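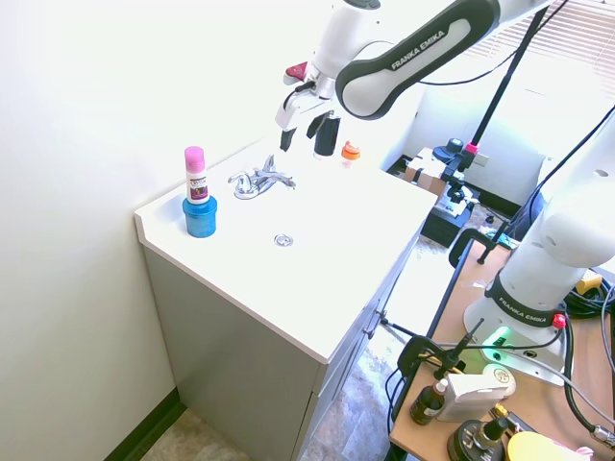

Gregor Dalgleish thinks the word "demonstration" gets used far too loosely, and that half the arguments over how many of them you need would go away if people first agreed on where one starts and where it stops. I'm with him, so let me start this entry there.

Demonstration gathering (also called demo collection, or just "collecting" if you're in the room doing it) is the work of recording a robot arm while a person guides it through a job, over and over, so that a learning system can later pick up the job from the recordings. One recording is an episode. It runs from the moment the operator presses start to the moment they press stop, and it holds the joint positions, whether the gripper was open or closed, and the video from every camera, all stamped with the same clock. Gregor's complaint is about people who cut one long session into pieces afterward and call each piece a demonstration. You can do that! But then say so in the notes.

How the arm gets guided

There are three usual ways. In the first, you take hold of the arm itself and push it where it should go, which is called kinesthetic teaching. It feels natural after a few tries, though your own hands and sleeves end up in the video. In the second, you hold a controller and the arm copies your hand. In the third you move a smaller "leader" arm and the big one follows. I learned on the first and moved to the second, and I still miss the feel of the thing when it touches a counter.

Arms with seven joints, such as the ones made by Franka Emika, are common in this work. The extra joint lets the elbow swing out of the way while the fingers stay put, and in a tight spot like the back of a sink, behind a faucet, you'll be glad of it.

Choosing the setting

Early collections were nearly all done on bare tabletops. Household settings came in as people wanted systems that could cope with kitchens and bathrooms, and now you'll find vanities, stovetops and shelves standing in labs next to the arms. A sink is a nasty little test, if you ask me. The basin curves, chrome throws back light from the window, and small bottles with narrow bottoms tip over if you so much as look at them. Blinds help with the light, but they also change the picture through the day, so a set gathered only at 10 a.m. can leave you with a system that gets confused after lunch.

How many is enough

No fixed answer, sorry. The Brernley set, which I worked on from June onward, has 420 episodes over 34 tasks, and that was thin for the harder ones. Châu Đoàn ran the Niven set next door and went the other way, with 600 episodes of very few tasks, and hers trained better on every one of them (I was a bit sore over that for a while). A fair habit is to collect about 100 for one task, train, watch where it goes wrong, and then collect more of exactly those moments.

Variety matters as much as the count. Move the objects between episodes. Turn them. Swap one bottle for another with a different cap. If the cup always sits in the same place, the system may simply learn the place and pay no attention to the cup, and you won't find out until somebody nudges it.

Mistakes and what to do with them

People disagree here. Some throw out every episode with a fumble in it. Others keep the ones where the operator slips and then recovers, as the recovery shows the system how to get out of trouble. I keep them and tag them. What I do throw out are the dithery ones, where the operator hovers for ages deciding what to do, because a system trained on those will hover too.

Tools

Most groups write their own recording scripts. We used Markitz at Brernley, mainly for lining up the camera clocks, and later Tevasance for playing episodes back and tagging them. Either way, play back the first few episodes of every session before going on. I once spent a whole afternoon collecting with the wrist camera saving nothing at all.

See also: imitation learning, teleoperation, behavior cloning, camera calibration.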